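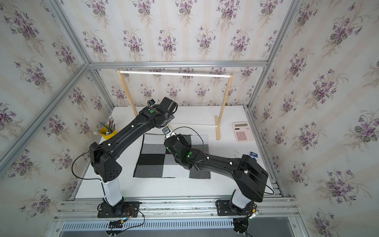 Maintained by Nestor Dumlao and Lovely Ignacio. Last updated August 2025.

Cillwood Sleeve Readings

Cillwood is an open set of stretch readings from a knitted elbow sleeve with a conductive yarn running down the outside of the arm. As the elbow bends, the knit opens up and the resistance changes, and you can get a surprisingly good picture of the movement from that one number! We built the sleeve at Gronow, our two-person clothing start-up, and we'd love to see what other people do with it.

What's in it

The set holds 1417 recordings from 159 wearers, sampled at 100 readings a second. Each recording is one CSV file with three columns: time in milliseconds, raw resistance in ohms, and elbow angle from a hinged reference gauge worn over the top. Everyday movements are in the folder called daily, and slow controlled bends are in the folder called bends.

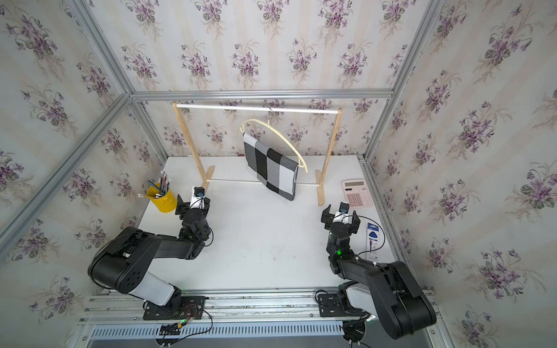 Check cloth on the hanger, pens and pencils to the left.

Wearer details live in wearers.csv. We kept these light: an ID, sleeve size, which arm, and upper arm measurement in centimetres. Names and ages were never collected.

Getting started

Unpack the archive, open load_sleeve.py and point it at the top folder. It needs Python and pandas, nothing else. The first 10 recordings are also in a small folder called taster, so you can have a play before downloading the lot.

Start with the bends folder if you're new to knitted sensors. The curves are smooth and the link between stretch and angle is easy to spot – it's a lovely thing to plot for the first time.
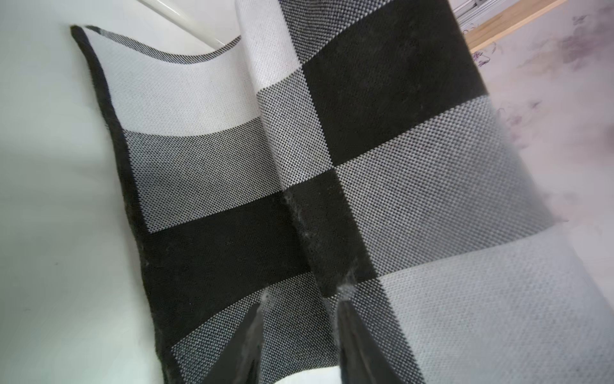 Once you move on to daily, expect more mess. Sleeves twist, people lean on tables, and the yarn takes a moment to settle after a big stretch, so the reading on the way down won't match the one on the way up. We left all of that in.

Known problems

Size S sleeves came from an earlier yarn batch, supplied by Erelov, and their resting resistance is higher. Subtract each wearer's baseline before comparing sizes. Left arms are thin on the ground too, and we plan to record more in December at our Clarkholm workshop. 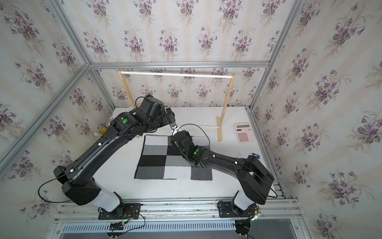
Licence and contact

Free to use, share and change, including in paid products, as long as you credit Cillwood. Bug reports go to Lovely, questions on yarn and knitting to Nestor. Do send us your plots!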